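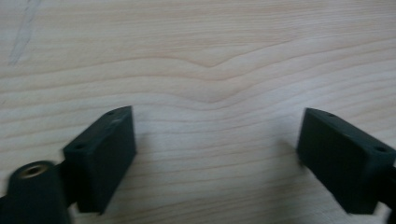
Small Hands, Big Appetite

The Urnel hand-held gripper brings robot teaching to the workbench

By Dorota Laskowska

Siu-fong Tse can pick up a hazelnut with the Urnel on her first try. It took me most of a morning, and I enjoyed every minute of it.

The Urnel is a kit from Sarska, a small workshop that has been selling grippers to school labs and hobby clubs since April. You squeeze the handle, two fingers close, and a camera records what they do. Those recordings can then be used to train a robot arm. The kit costs $2,890, with 31 printed parts and a bag of brass inserts, and going together it feels like the best kind of model building (I lost one screw in the carpet and found it with my foot).

What won me over was the grip. The handle has a light, springy pull, and after a while you stop thinking about the fingers and just reach for things. Spoons, corks, a folded sock! Tse, who tests the kits before they ship, has logged almost 200 hours with hers.

"I still get excited when somebody picks up a grape," she says.

There are gripes. The manual skips a step when you mount the fingertips, and I had to take mine off again. Thin cards on a flat table are hard work. Hok-lam Wu, who designed the handle, says a narrower pair of tips is coming and will fit the same mounts.

Wu also wants a left-handed version. As a lefty, I told him to hurry up. He laughed and handed me a prototype with the trigger on the wrong side.

The Urnel kit ships with 2 spare fingertips and a carry case.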